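The Newsletter That Still Lands

Malcolm Oakley sends one email a month. It goes to 1236 people, it has no pictures at the top, and it looks like something typed in a hurry by a man who sells used restaurant equipment, as he does. More of his customers open it than open anything the big supply houses send them, and a fair number write back to ask whether the fryer is still available.

Oakley built the layout himself in August, after throwing out a paid design with three columns, a banner and a row of rounded buttons. The old design had cost him a month of evenings. It looked good on the computer he made it on. On his sister's phone the price of a walk-in cooler ran off the right side of the screen.

"I had a customer call me and ask what the cooler cost," he says. "The price was in the email. She could see the dollar sign and a one."

Small firms run into this problem all the time. Web pages have become fairly predictable over the years, and a page that works in one browser mostly works in the rest. Email has stayed messy. The program that shows a message decides which parts of the code to respect, and every program decides differently. Some drop background images. Some ignore the margins. Some turn a white page black at night and leave dark gray letters sitting on it.

Leandro Gaete has spent most of his working life on this. He runs a two-room shop in Zornville that builds and repairs email layouts for other companies, mostly local ones: a credit union, a chain of tire stores, two school districts, a seed company. He keeps a shelf of old phones with the chargers taped in, and every layout gets opened on each of them before it goes out.

"People bring me a design made by somebody who does posters," Gaete says. "It's a nice poster. Then I have to tell them what it's going to look like for the man reading it at work on a program his office bought years ago."

His method has changed little. He starts with the text and gets the client to agree on it before any design is done. He sets it in a single column, narrow enough that a phone won't have to shrink it. He picks a font that everyone already has. Then he adds one link, in the form of a plain button made of text on a colored background, so that it still shows up when pictures are turned off. Many readers have pictures turned off without knowing it, and a button that is really a picture of a button leaves them with an empty box.

After that the clients usually want to add things. The tire stores wanted a map, a coupon, a picture of each manager and a video. Gaete gave them the coupon and a link to the map. Video doesn't play inside most mail programs, and the managers' pictures made the message so long that one popular service cut it off partway and hid the rest behind a link, including the line that lets people unsubscribe. Hiding that line is a good way to get reported as junk.

He is less strict about color. A client can have whatever color it likes as long as the words can be read on it, and he checks this by printing the message on the office's black and white printer. If the button text disappears on paper, it will be hard going for somebody's eyes too.

Ximena Salinas came to the subject from the other side. She writes the messages. For six years she has handled the customer mail at Hometti, a company that sells replacement parts for kitchen appliances, and she says the layout gets more attention than it deserves.

"We had a meeting that lasted most of a morning about the header," she says. "The subject line got decided in the hallway afterward."

Her view is that the subject line and the first sentence do most of the work. Nearly every mail program now shows a bit of the opening text beside the subject, and if the writer has not supplied anything useful, the reader sees whatever comes first in the code. For a long time at Hometti this was "View this email in your browser." Customers saw those six words next to the company name every two weeks for years. Salinas moved the line to the bottom and put a real sentence in its place, and she now writes that sentence before she writes anything else.

She also cut the number of messages. Hometti had been sending a general newsletter, a sale notice and a "tips" message, each on its own schedule and each put together by a different person. A customer who had bought one oven knob might hear from the company five times in a month. Salinas folded the tips into the newsletter and limited the sale notice to people who had bought something in the past year. The list got shorter, and there was some unhappiness upstairs over that. Complaints went down, and the spring sale did about as well as the one before it with far fewer messages sent.

The software she uses is called Bravo, and she has mixed feelings about it. It comes with 139 ready-made templates, sorted by season and by type of business. She tried a good many and settled on 2, one for news and one for receipts and shipping notices. The rest, she says, are mostly the same few arrangements in different colors. Her advice to anyone starting out is to choose the plainest template in the collection, take out every block that isn't needed, and save the result under a new name before touching anything else. Bravo, like several programs of its kind, will overwrite the original without asking.

Receipts are the part that most companies neglect. A shipping notice is opened more often than any newsletter, because the customer is waiting for something, and yet at many firms it was set up by whoever installed the store software and has not been read by an employee since. Santino Mansilla found this out at the garden supply business he manages in Jistomport. A customer forwarded him her order confirmation with a polite question. It thanked her for her purchase at "Your Store Name Here" and gave a phone number with nothing but zeros.

"It had been going out like that since before I was hired," Mansilla says. "Every order."

He spent the next week placing orders with his own company. He bought a rake, returned it, changed an address and let a card expire on purpose, and he saved every message that came back. There were more than he had guessed, and they had three different signatures. One called him "Dear Valued User." He rewrote all of them in the same plain style and put the order number and delivery date in the first two lines, where a person standing in a doorway with a phone could find them. Calls to the front desk asking about deliveries dropped off enough that the woman who answered the phone brought it up without being asked.

Mansilla recommends the exercise to anyone who sells things by mail. It takes a few days and costs whatever the shipping costs. He suggests using a personal address that is not on the company's own mail system, as internal mail often skips the filters that outside customers have to get past.

Filters are a subject on which everyone interviewed for this article had strong opinions and few firm facts. The services that run them don't publish their rules. Gaete believes that a message made of one large picture is treated with suspicion, and he won't build one. Salinas avoids capital letters in the subject. Oakley once put the word "free" in front of "delivery" and had a bad month, though he admits that it was also the month of the county fair. What they agree on is that a sender's history counts for more than any particular word. A company that mails people who asked to be mailed, and stops when it is told to stop, will mostly get through.

Melquiades Hinojosa takes that last part further than most. He teaches an evening course in business writing at the community college in Zornville, and one session each term is given over to email. He has his students remove people. Anyone who has not opened a message in a year gets one short note asking whether they would like to stay, and if there is no reply the name comes off the list.

The students don't like it, he says. They've worked hard to collect those names, some of them on clipboards at street fairs. A bakery owner in last year's class refused outright and argued the point for half an hour. She wrote to him later to say that she had gone ahead and lost a third of her list, and that her monthly bill for the mailing service had dropped to the next level down.

Hinojosa has a few other rules, which he hands out on a half sheet of paper. Send from a person's name if a person will read the answers. Don't use an address that refuses replies. Put the business's street address at the bottom, as the law in the United States requires for commercial mail. Read the message out loud once. Send it to yourself, then wait until the next morning and read it again on a phone.

That last rule catches more errors than the software does. Gaete tells a story about a client, which he won't name, that ran its message through a spelling checker, a link checker and a preview service, then sent it to its whole list with the previous year's prices. Every link worked.
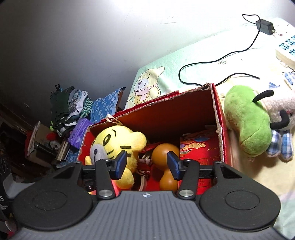 Gaete now asks clients to name one person who will read the final version and who had no hand in writing it. At the credit union it is a teller. She gets the message a day early and is allowed to hold it back, and she has done so twice, once over a branch closing that was listed for the wrong branch. The shop charges nothing for the delay. Her name isn't on the newsletter, but it goes out when she says it can.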